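Kustow Makers Forum > Meetups and Visits > Lovotora open day, who went?

gearloose_mk
Posted 2026-08-07, 9:14 am

So who else made it to the Lovotora open day? Went with my kid, stayed three hours, feet still hurt. Parking was a mess, coffee was free, fair trade I guess.

Big hall had the usual sorting line and a palletizer behind a fence. Fine. The thing my kid would not leave was the chess table in the side room. Small printed arm, roll-up board, Marcela Skála running it and answering teh same question over and over without losing her cool.

Screen next to the table showed the camera view with the circles on it. Grabbed this one:
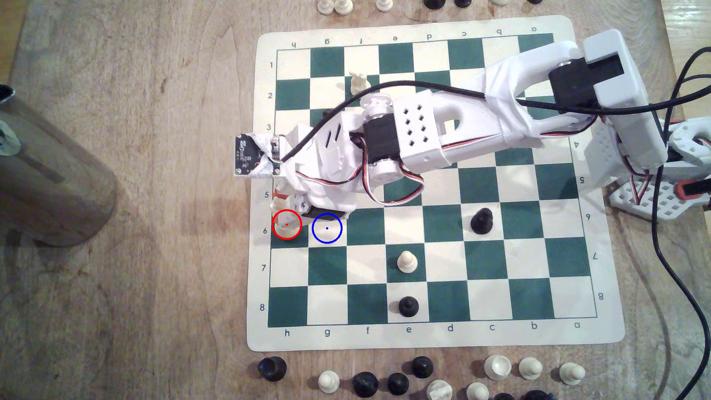
Chess table, side room. Red circle on h6, blue on g6.

You're looking from the black side, so h is on the left. Took me a minute. White plastic everywhere with a few orange bits, and the little black sensor board at the tip has white tape on it. Love that. Felt like my own bench.

Anyone know what the circles mean exactly? I took it as red = piece it wants, blue = where the piece goes. Didn't get to ask, there was a line.

solderfumes
9:40 am

Was there in the morning. Same guess as you, red pick and blue place. But don't quote me, Marcela was explaining the gripper when I was there and I never got the circle part.

Nice build. More wires than I'd be comfortable with. That thick black cable going over the top looks like it would snag sooner or later.

old_plc_guy
10:02 am

Going to be the grump. 100 people in the building and the best crowd was at a toy. The palletizer moves real boxes all day and had maybe a handful watching. Chess arms have been done to death – my nephew built one.

gearloose_mk
10:11 am

Did your nephew's pick a pawn off a crowded board without knocking over the one next to it? Not being snarky, really asking. That's the bit I find hard. Mine at home bulldozes everything.

old_plc_guy
10:19 am

It knocked over plenty. Fair.

Still say an open day should show the work that pays the bills.

dmikus
10:47 am

Danica here, I helped set up (not speaking for Lovotora, just a member). The palletizer got its own talk at 2, Ľudovít Baláž gave it, and that room was full. So both got their crowd.

On the circles I'd rather let Marcela answer, she wrote that part. I'll ping her.

h-file on the left trips everybody up btw. Numbers run from 1 at the top down to 8.

rook_lift
11:25 am

Chess person, not a robot person. That is not a game position, right? Where are the kings? There's a light pawn on e7 and a black one right under it on e8. A black pawn can't be on e8, ever. That's its own back rank, pawns don't go backwards.

solderfumes
11:31 am

lol of course the chess guy shows up

rook_lift
11:34 am

I'm just saying. If you're going to do chess do chess. Half the pieces are standing on the table.

dmikus
11:50 am

It was a pick and place demo, visitors put pieces wherever they felt like and called out squares. There was no game. Sign on the door said "chess robot" which, ok, I can see the complaint. Will pass it on.

rook_lift
11:58 am

OK that's reasonable. Would still go watch it play a real game.

tinbender31
12:36 pm

Missed it, was on shift. Couple questions for anybody who got close

– how fast was it
– did the grip slip on the round-headed pieces
– servos or steppers

gearloose_mk
12:52 pm

Servos, black ones, you can see them on the shoulder and elbow. Speed: slow. I mean slow slow, go-get-a-coffee slow. Marcela said it's set that way on purpose with kids leaning over the table. Saw one slip while we stood there, on a bishop I think, and it went back for it by itself. Second try was good.

old_plc_guy
1:05 pm

Went back for it by itself? OK that's more than the nephew's did. Didn't stay long enough to see that.

solderfumes
1:13 pm

he's coming around

tinbender31
1:20 pm

Thanks. Is there another one this year or do I wait?

dmikus
1:44 pm

Next open day is March. Same hall, free, sign up on the list by the front desk or message me here. Marek Ďurica wants to bring the Reretti mobile base too if it's running by then. Marcela is out til Monday so the circle question will have to wait.

gearloose_mk
1:51 pm

Put me down for two. Kid is already asking.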